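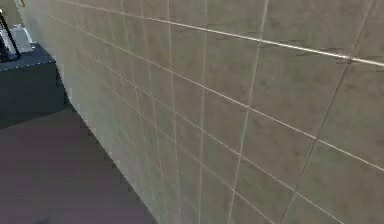 Tiled wall in the simulated kitchen, with the end of the dark counter at the left.

December, evening

Spent most of the day on the kitchen set in Grotance. The plan was to get through 200 examples before lunch and then start on the second counter layout. I got to the 200, but late, and the second layout will have to wait.

Mornings go better if I don't touch the settings first. I sat down, loaded the kitchen, checked that the log was writing to the right folder and started recording. Each run is the same job: start from a random spot, get to the counter, pick the thing up, put it down where the task card says. I drive with the hand controller and watch through the simulated camera. When a run is bad I mark it bad and keep going. I used to stop and redo them on the spot, which broke my rhythm and made the next few worse.

The starting positions are drawn at random and some of them leave the camera pointed at very little of use. The tiled wall came up a lot today. From close in and at a steep angle it fills nearly everything, big tan tiles on the right getting narrower and paler toward the corner, and the counter is only a piece of something dark off to the left. I know the room well by now, so I know which way to turn. The model has to learn that from what I do, so I've been making the first turn slow and clear instead of whipping the view around.

I went back and forth on whether to keep these starts. If I throw them out, the set looks cleaner and the training curve will probably look cleaner too. But then the first time it gets placed facing a wall it will have no idea what to do. I decided to keep them and tag them. The tag is just "wall" for now. I'll think of a better scheme when there are more kinds of them.

The corner still bothers me. The edge of the tiles comes out a bit jagged, like steps, and the large tiles look blotchy once the image is compressed. I tried a higher quality setting for 8 runs to compare. The edge was better, the files were much bigger, and the frame rate dropped enough that I could feel it in the controller. Put it back. If the wall texture turns out to matter I can render those runs again from the logs, as the positions are all saved.

Lunch at the desk. Leftover rice and the last of the soup.

The afternoon was slower. Gremico pushed an update to the recording tool last night and I had put off installing it. I should have kept putting it off. It changed the order of the columns for the joint values, and my checking script read the gripper opening as a wrist angle and flagged every single run as a fault. It took me two hours to find, mostly because I started by blaming my own script. Once I saw it the fix was one line. I've written the version number on the sticky note by the monitor and I'm not updating again until this set is finished.

After that I did a review pass at double speed. Things I noticed, so I don't lose them:

I hesitate before I reach the counter. There's a pause of a second or so in nearly every run while I make up my mind about the angle. The last model picked up the same pause and sat in front of the counter doing nothing, and I blamed the network for it. Tomorrow I'll try deciding on the approach during the turn.

I almost always come in from the right. It's the comfortable side for me with the controller. I need to force some from the left, even if they're ugly.

The bad runs bunch up late in the session. After the first hour and a half I get careless with the put-down. Shorter sessions, then, with a walk between them.

Gökçe is the other room in the set, the one with the long table, and I haven't opened it in weeks. The schedule says both rooms should be even by the end of the month. The total we promised Terkirix is 2,000 good runs, and we have more than half, nearly all from the kitchen. I wrote to ask whether they would take an uneven split for the first delivery. No answer yet. If they say no, I'll be in the long table room every day until the break.

Had a thought while washing up, which I'll put here before it goes. The wall starts might be worth a small test of their own. Train once with them and once without, same number of runs in each, and put both models down facing the tiles. It would cost me 2 nights of machine time and hardly any of mine. I can set the first one going tomorrow before I leave.

My right thumb is sore from the stick. I moved the chair up a notch and that helped a little — the controller sits lower now and my wrist isn't bent as much. Should look for the old one with the softer springs, probably in the box under the stairs.

Backup finished at half past nine. Checked three files at random and they all opened. Going to bed.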